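June, by Tiziana Farina
3 min read

Section 4. Packing the small stuff

Most packing guides promise you twice the room. Don't count on it. A pouch adds weight and takes up space, and all it can do is help you find things.

1. Lay everything out on a table before you pick a pouch. The Manden set comes with nine, and I doubt you need more than three.

2. Sort by when you'll want it: on the plane, the first night, later. Sorting by type looks tidy at home and falls apart by Friday.

3. Fill each pouch, close it, and press it flat with your hand. If it springs back, take something out.

Note: Makers like to say their fabric "compresses." Olcombe says so on the tag. I pressed mine for a whole evening and it came out as thick as it went in.

4. Put the heaviest pouch at the wheel end of the case.

Caution: Keep medicine and spare batteries with you in the cabin, whatever the label says about padding.

5. Leave the case shut for 24 hours, then try to find your toothbrush with the lights off. If you can't, go back to step 2. 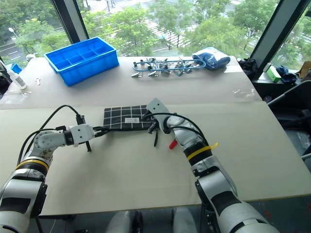 Labels are optional. Floor Hermans swears by them, but I've watched her open every pouch anyway.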